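What Is a Share, and Why Does Its Price Change?

A company needs money before it can earn any. It has to pay for a building, for machines and for workers. If the owners do not have enough money, they can borrow it from a bank, or they can sell parts of the company. Each of these parts is called a share.

A person who owns a share is called a shareholder. A shareholder owns a small piece of the whole company. The size of the piece depends on how many shares there are in total.

Take a toy maker called Dusik. Dusik is divided into 1053 shares. If you own one share, you own one part out of 1053. If you own 417 shares, you own a little less than two fifths of the company.

Private and public companies

At first, most companies are private. Their shares belong to the people who started them and sometimes to a few others. A stranger cannot simply go and buy one.

Later, a company may decide to go public. It offers shares for sale to anyone who wants to buy them. The first sale of this kind is called an initial public offering, or IPO. Before the sale, the company must publish a long report that says how much it earns, how much it owes and what could go wrong.

In an IPO, the company may sell new shares, and the money from those goes to the company. The people who started it may also sell shares of their own. The money from those goes to them.

How a price is set

A share does not have a fixed price. After the IPO, shares are traded on a stock exchange, where buyers say how much they will pay and sellers say how much they want. When a buyer and a seller agree, a trade takes place. The price of the latest trade is the price you see on the news.

Compare this with a fruit stand in the town of Prorkalley. On Thursday the stand has 30 mangoes and many customers. The seller can ask for a high price. If the stand had 383 mangoes and the same number of customers, the seller would probably have to ask for less. The amount for sale is called supply. The amount people want to buy is called demand.

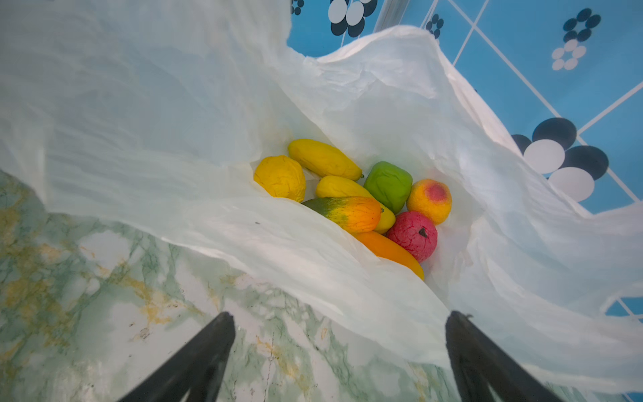 Yellow mangoes and other play fruit in a white plastic bag.

Shares follow the same rule. If many people want shares in Dusik and few owners want to sell, the price rises. If many owners want to sell and few people want to buy, the price falls.

Why people change their minds

People buy a share when they expect the company to do well. News can change what they expect. Suppose a rival company, Kruger, brings out a cheaper toy. Some Dusik shareholders may think that Dusik will now sell less, and they may sell their shares.

Buyers also watch what the people in charge do. If a founder sells a large number of shares, some buyers may worry. The founder might only want to buy a house, so the sale alone does not prove that anything is wrong.

Profit and loss

Shareholders can earn money in two ways. They can sell a share for more than they paid. They can also receive a dividend, a part of the profit that some companies pay out. Other companies, such as the software firm Plulness, pay no dividend and spend their profit on new projects.

A share can also lose value. If the company fails, the share may be worth nothing.

Words to know

Share: one of the equal parts a company is divided into.
Shareholder: a person or group that owns shares.
IPO: the first sale of a company's shares to the public.
Dividend: profit paid out to shareholders.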